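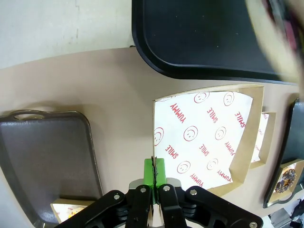 Leopold Riedl wrote in to say that his liners slide down on one side as soon as food goes in, and that by the time the order is picked up the corner of the tray has soaked through. He asked whether a heavier paper would fix it. In most cases the paper is fine and the fit is wrong. A sheet that is too small rests on the base only and moves with the food. A sheet that is too large springs back off the walls and folds in over the contents.

The steps below cover lining open kraft-paper trays with slanted walls, using printed white food paper. They apply to trays of any size, provided the sheet is measured for the tray in use.

What you need

Kraft-paper trays, assembled or flat
Food-safe greaseproof paper, in sheets or on a roll
A ruler or a flexible tape
A paper trimmer or long scissors
A clean, dry table

Check that the paper is sold for direct food contact. Gift tissue and ordinary wrapping paper are not suitable, even when the print looks similar. Greaseproof paper resists oil but is not a seal, and very wet food will get past it at the folds.

Measuring the sheet

1. Lay the tape inside the tray, starting at the top of one long wall. Run it down the wall, across the base and up the opposite wall. Press it into both bottom creases as you go.

2. Write down the reading. Repeat in the other direction, from short wall to short wall.

3. Decide where the edge of the liner should finish. For dry items such as cookies or rolls, stop just below the rim. For fries or anything fried, bring the paper level with the rim or slightly over it.

4. Cut one test sheet and fit it before cutting any more. Slanted walls make the tray wider at the top than at the base, so a sheet sized from the outside of the base will always come up short.

If you use two tray sizes, cut two sheet sizes. Folding a large sheet down to suit a small tray leaves a double layer on one side, and that side lifts.

Folding and fitting

1. Place the sheet print side up. If the print is on one side only, the unprinted side goes against the cardboard unless the supplier states otherwise. Check the pack, as some printed papers are meant to face away from the food.

2. Center the sheet over the tray and push the middle down with a flat hand until it touches the base.

3. Run a fingertip along each bottom crease. Do the long sides first.

4. At each corner, pinch the spare paper into a single pleat and lay it flat against the short wall. All four pleats should lie against the short walls, so that the long walls stay smooth.

5. Press each pleat once, firmly. Repeated pressing weakens the paper at the fold.

A repeat pattern with words set at several angles needs no lining up. YUMMY and SMILE in red, with smiley faces between them, can be cut and dropped in any way round. A one-way print, such as a logo in rows, has to be cut with the rows parallel to the long wall, and this wastes more paper per sheet.

Preparing a batch

For 20 trays, cut all the sheets first, then fold, then fit. Lined trays can be stacked – with no food in them – but keep the stack low enough that the bottom tray does not spread. Store them upright and covered. Paper left open in a humid kitchen goes soft and loses its creases.

Damian Schnyder uses an unlined tray as a press: he sets the liner in one tray, pushes a second tray of the same size down on top of it, and lifts the second tray out. The creases come out even and the corners need only a light touch. It works on the thinner papers. Stiffer sheets tend to tear at the corners, so fold those by hand.

Common faults

Liner lifts in the middle: the bottom creases are too shallow. Take the sheet out, refold and refit.

Liner slides to one side: the sheet is undersized. Measure again over the walls.

Oil spots on the cardboard: check the corners for a tear, then check that the food was drained before loading. Two minutes on a rack is usually enough for fries.

Print transfers to the food: stop using the paper and contact the supplier.

Paper sticks to glaze or cheese: allow the food to cool, or use a silicone-coated parchment for those items.

Used liners with grease on them go in the trash unless your local compost service accepts food-soiled paper. Remove the liner before deciding what to do with the tray, and flatten the tray if it is clean.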